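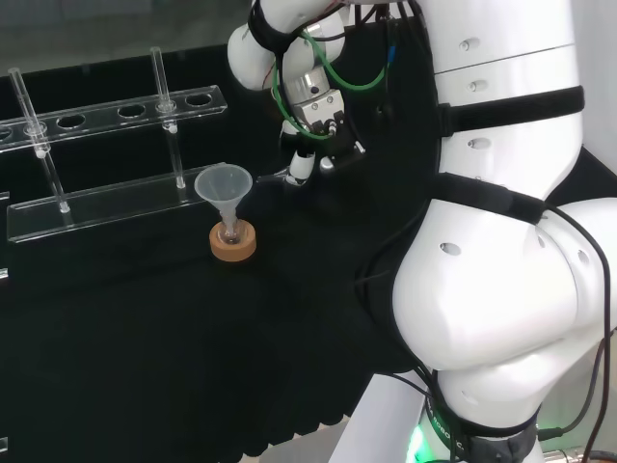

Vol. 32, No. 3

Good news for anyone who's been driving out past Oddale for a decent loaf — the Boutros bakery is opening a second shop, and it's going into the old shoe repair place on Holia Street! I popped by on my way home and Noura Khasawneh let me have a nosy at the new counter (and a cheese pie, thank you Noura).

They'll open in the first week of September, six mornings a week, from half past six until the bread's gone. The flatbreads are staying the same price, and there'll be a rye as well, which Tarek Zein tells me he's been fiddling with all winter.
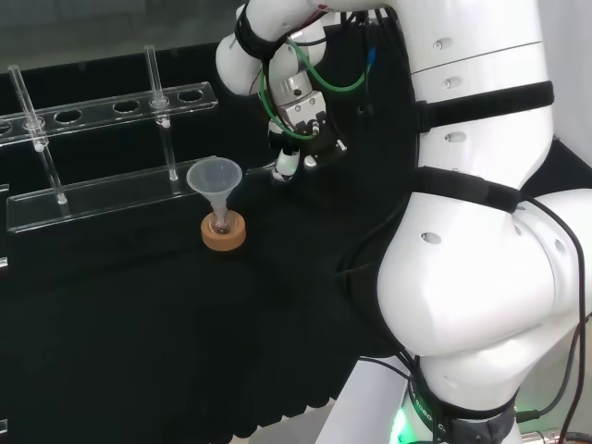 Parking's the one grumble I've heard so far. The council has agreed to 2 short-stay spots out the front, and Lina Hijazi from the florist next door reckons that won't go far on a Saturday-style rush. She's still pretty chuffed to have neighbours again.

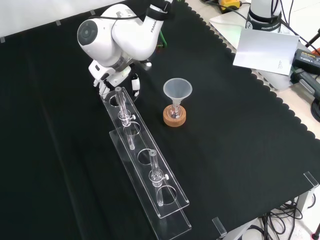 Noura's also after a junior for the early shift, no experience needed. Drop your details in at the Oddale shop and ask for her or Tarek.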